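I have been home from Barrera for nine days and I still smell woodsmoke every time I open my backpack. I'm not washing it yet!

If you've never been, Barrera is a long limestone ridge with a river on one side and pasture on the other, and a trail that runs along the top before dropping down through the sinkholes to the water. I'd been wanting to walk it since Renata Sosa showed me her map of it, an old folded thing with pencil notes all over the margins ("good peaches here", "dog, friendly"). She came along, and so did Tumaini Kinyua, who had never slept in a tent before and took to it faster than any of us.

We started on a Wednesday in July, before six in the morning, and I can't recommend that enough. The fog was sitting in every one of the sinkholes like milk in a row of bowls. By the time we got up to the first overlook it had burned off and you could see clear down the valley to Jadel, with its one church and its one gas station and (this matters) its bakery.

The climb gets your attention. There's a stretch of steps cut right into the rock, and a sign at the bottom says there are 742 of them. I took their word for it. Tumaini sang most of the way up, which was impressive, and I mostly looked at my boots, which was less so. But then you come out on top at 2,253 feet, with wind and wild thyme and swallows shooting past below you. Below you! I stood there grinning like a kid.

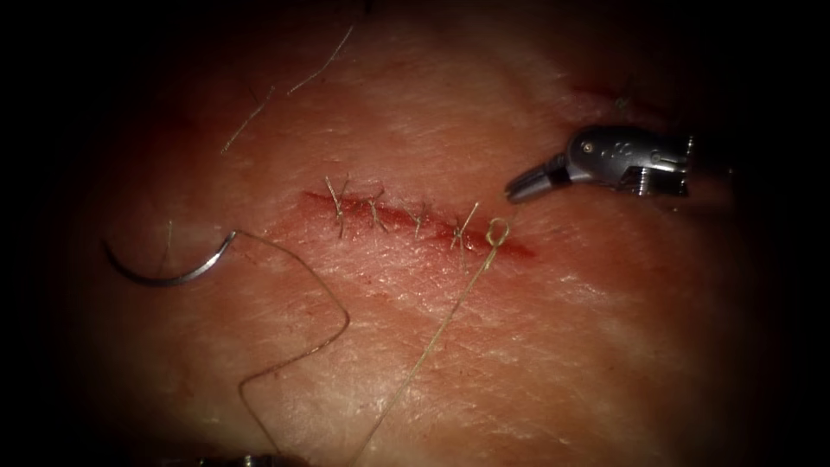 *Four stitches, with the knots on top.*

We camped at Fodeck, a flat meadow by the spring where the ranger, Eamon Sheehan, keeps the woodpile stocked. He walked over after supper and told us where to find the lower spring, the one that comes straight out of the cliff. The water is so cold it makes your teeth ache, and I drank a whole bottle standing up and went back for another. He also told us that the ferns on the north side grow taller than he is, and they do. I checked the next morning. I lost Renata in them for a good while and found her again only by the sound of her laughing.

The second day is the easy one, all downhill through oak woods, and I want to put in a word for it because the guidebooks skip right past it. The trail is soft underfoot, there are box turtles, and there's an old lime kiln with a full-grown tree coming up out of the middle. We ate lunch inside it: cheese, crackers, the last three plums. Then it's an hour of river path, with herons, and you're walking into Jadel with the bakery still open if you've timed it right. We had timed it right. Get the onion rolls.

A few notes if you're thinking of going. The parking lot at the trailhead fills up early on weekends. The permit box takes cash only, so bring small bills. The lower spring isn't marked, but if you reach the footbridge you've gone too far. And bring a real jacket, even in summer, for the night at Fodeck.

Renata is already talking about the fall, when the maples along the river turn. I've told her yes. I'd go back tomorrow if the laundry were done.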